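# Two Grippers, One Pile of Hangers

In the test room in Brallusberg, lunch is at noon and the hangers come after. Volkan Bayram prefers this order. He says that hangers make people impatient, and impatient people change too many settings at the same time.

Bayram spent April comparing two grippers for Hoswood, a small company that wants to automate the folding and hanging of children's clothes. The first gripper, the Karaca, has short fingers and closes fast. The second, the Grivden, is slower, but it reports how hard it is pressing. On paper the Karaca looks better, and it also costs less.

Cloth was the easy part. Over 1,004 tries the two grippers stayed very close, and the Karaca finished with a small lead. Then came the hangers, and the lead was gone. A hanger has a hook, and the hook likes to hold another hook. The fast gripper often pulled up 3 hangers when the program asked for one.

The setup for the mixed task is simple. The left arm takes care of the cloth in the red tray, the right arm goes to the pink and beige hangers, and a wooden stand with a rail waits at the back. 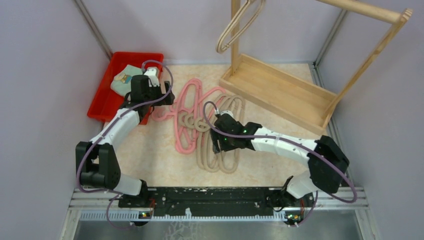
## What the numbers say

Bayram gave each gripper 108 turns with the tangled pile. The Grivden brought out a single hanger in 56 of them. The Karaca did worse, and he asked me to write this without a percentage, for he changed its finger pads during the week and does not consider the result clean.

"I can forgive a slow gripper," he told me. "A gripper which does not know it is holding something, this I cannot forgive."

The cables gave him more trouble than he expected. A loop that is too short pulls at the wrist when the arm reaches far, and a loop that is too long can catch on a hook. He adjusted them every morning, also on Sunday.

Hoswood has not decided yet. Bayram would buy the Grivden and accept the lost seconds. For a line with only flat cloth, he would still take the Karaca.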